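3.2 Household survey

Questionnaires were mailed to 1,000 households in Condness and Joneck in April, and 634 were returned in usable form. Respondents recorded which personal care products were kept in the home, who bought them and how often they were replaced. Two reminders were sent to households that had not replied. Answers from Pruviswood were coded with those from Joneck, as the two centres share a water supply and a dental clinic.

Toothpaste was treated as a shared item unless the respondent stated otherwise (Figure 2).

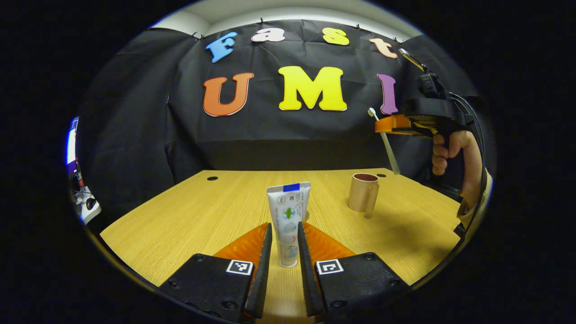
Figure 2. Toothpaste tube, standing on its cap.

Households that bought for each member separately were analysed as a distinct group, and their replacement intervals are reported in Section 4.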